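Hand-held gripper comparison -- pre-session inspection checklist with comments
Site: Irnbridge, domestic kitchen
Tools under comparison: Levar pad set (textured, blue) against Thepsuriya pad set (smooth)
Checklist issue: April, replaces the Vusumville bench version

Section A. Tool, before power-on

A1. Finger screws seated, no play at the joints. PASS
Comment: Check by hand with the jaws open. Do not re-tighten between runs. A change in finger stiffness during a session makes the two pad sets impossible to compare.

A2. Pads bonded along the full edge, no lifting at the tip. PASS
Comment: The smooth set lifted at one corner on the Vusumville bench and was re-glued. Look at that corner first.

A3. Jaws close parallel on the gauge block. PASS WITH NOTE
Comment: Slight toe-in on the left finger. Within limit. Measure again at the end of the day.

A4. Cycle counter below 2,000 since last pad change. PASS
Comment: Counter reads 532 for the textured set.

Section B. Approach to object

B1. Jaws open wider than the object at the chosen grip point. PASS
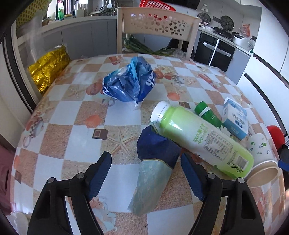 Item B1: open jaws over the folded umbrella, textured pads.

B2. Both pads visible to the camera throughout the approach. PASS
Comment: Mark as FAIL if either pad tip leaves the view for more than a moment. Operators tend to roll the wrist when reaching over other items. Clear a path or choose another object.

B3. Table covering flat under the object. PASS
Comment: Glossy cloth reflects the window. Exposure is to be locked before the first run and left alone. With auto exposure on, the pad edges wash out and the width estimate drifts.

Section C. Light and soft-walled objects

C1. Wall of object not crushed at working force. PASS WITH NOTE

C2. Grip height recorded. PASS

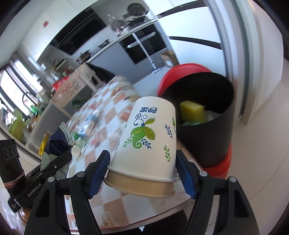

Grip height matters more than closing force for thin-walled objects. The upper part of the wall gives way early, and the smooth pads need more force there to stop the object turning. The reference grip for the paper cup is therefore the one with the cup upside down and the pads just above the brown base band, where the wall is backed by the bottom disc. Use the same height for both pad sets. If the operator grips elsewhere, write the height in the log and leave the run out of the comparison table -- do not correct it afterwards.

C3. Release clean, object does not stick to pad. NOT YET CHECKED
Comment: To be done with both sets on the same cup, then on a fresh one. The textured pads pick up dust and should be wiped first.

Section D. Rigid and filled objects

D1. Object held for the full count without slip. PASS (textured), REPEAT (smooth)
Comment: Full count is 11. The smooth set held on most runs but the object rotated slowly about the pad axis. Rotation is recorded as slip from this issue onwards. The old sheet only counted a drop.

D2. Cap tight before any inverted grip. PASS
Comment: Applies to every bottle, including empty ones.

D3. Grip point relative to centre of mass noted. PASS WITH NOTE
Comment: Bottles are to be lifted both upright and inverted, as the shoulders and the base load the pads differently. 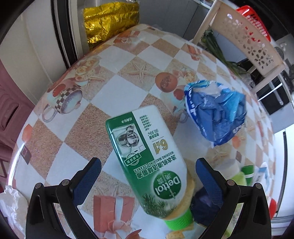

The label surface also has an effect. A printed film label is slicker than bare plastic, so a grip that falls half on each gives a different result from one wholly on the label. State which in the log. Shift the pads along the bottle if needed, but keep the jaw angle as it was on the upright lift.

Section E. Controller and close-down

E1. Force limit set to 300 on both profiles. PASS
Comment: Units are controller counts. The Thepsuriya profile loads with its own default, so set it again after each restart.

E2. Log file closed before tool is unplugged. PASS

E3. Left finger toe-in measured again (see A3). OPEN

E4. Pads wiped, tool stored with jaws open. OPEN

Outstanding: C3, D1 for the smooth set, E3, E4. The comparison table stays in draft until D1 has been repeated.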